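Clean the Pads Before You Touch the Code
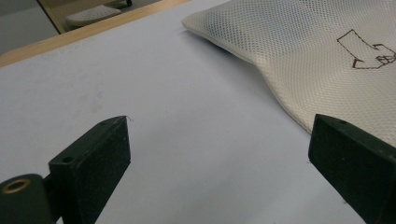

When a gripper starts missing soft items, most shops open the software first. I think that is backwards. At Jendcombe we run one cell that picks up fabric goods, and over 18 months I logged every stoppage that lasted long enough for someone to walk over. The log has 185 entries. In 100 of them the fix was a cloth, a brush or a screwdriver.

Lint is the usual trouble. It gathers on the tips of the fingers, where a thin fabric has to be pinched, and it is easy to overlook on a pale table. Bushings come next. A worn one lets the finger lean a little, and the two pads no longer meet square.

Gintarė Jankauskaitė, who programs the cell, disagrees with me on one point. She says a good grasp routine should put up with some dirt and play, and she is right that ours could be better. But every time we tuned around a dirty pad, we had to undo the tuning after somebody cleaned it.

So I want ten minutes at the start of each shift, with the arm locked out. Wipe both pads, check the screws, move each finger by hand and feel for slop. Write down what you found, even when it was nothing. Managers see lost picks in those ten minutes - I see fewer calls at 3 in the afternoon. We started doing it in December, and I would not go back.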